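Januar
von Alvar Eklund
Lesezeit: 2 Minuten

Quellen und Senken: Holz ölen ohne Klebefilm

Wer Kleinteile aus hellem Holz ölt, kennt das Problem der klebrigen Oberfläche. Die Ursache liegt fast immer in der Auftragsmenge. Öl härtet durch Aufnahme von Sauerstoff, und zwar von außen nach innen. Eine zu dicke Schicht bildet eine Haut, unter der das restliche Öl wochenlang weich bleibt.

Ich arbeite inzwischen mit festen Mengen. Für den letzten Durchgang hatte ich 950 ml reines Leinöl angesetzt, gefiltert und in kleine Gläser abgefüllt. Ein angebrochenes Glas verbrauche ich innerhalb einer Woche. Ältere Reste ziehen Fäden und kommen nicht mehr aufs Werkstück.

Der Schliff entscheidet über die Aufnahme. Nach Körnung 120 nimmt das Holz viel Öl auf und wirkt danach fleckig, nach 320 fast keines mehr. Ich höre bei 240 auf, wässere einmal, lasse über Nacht trocknen und nehme die aufgestellten Fasern mit demselben Papier ab. Ghislain Lavoie schleift bis 1000 und poliert dann mit Wachs. Für Teile, die nur im Regal stehen, ist das vertretbar – für alles, was angefasst wird, fehlt mir dabei die Tiefe.
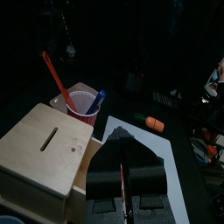 Helles Holz mit diagonalem Schlitz, dahinter ein roter Becher.

Schlitze und Bohrungen verlangen eine eigene Behandlung. Hirnholz saugt ein Mehrfaches der Fläche, und in den Ecken sammelt sich Überschuss, der später als dunkler Rand aushärtet. Ich trage dort mit einem fast trockenen Pinsel auf und ziehe nach fünf Minuten einen gefalteten Baumwollstreifen durch. Bohrungen unter 5 mm wische ich mit einem Pfeifenreiniger aus.

Die Fläche bekommt drei Aufträge im Abstand von je 24 Stunden, jeweils nach 20 Minuten vollständig abgenommen. Nach dem Abwischen darf das Tuch keine Spur mehr zeigen. Bei 67 Prozent Luftfeuchte, wie zurzeit in meinem Keller, verdopple ich die Wartezeit.

Getränkte Lappen breite ich im Freien einzeln aus oder lege sie unter Wasser in einen Blechbehälter mit Deckel. Zusammengeknüllt können sie sich selbst entzünden.

Offen ist noch der Vergleich mit Tungöl. Shirley Arsenault hat mir eine Probe überlassen, die Musterbrettchen liegen seit gestern zum Trocknen. Messwerte zur Wasseraufnahme trage ich nach, sobald sie durchgehärtet sind.

3 Kommentare
7-mal geteilt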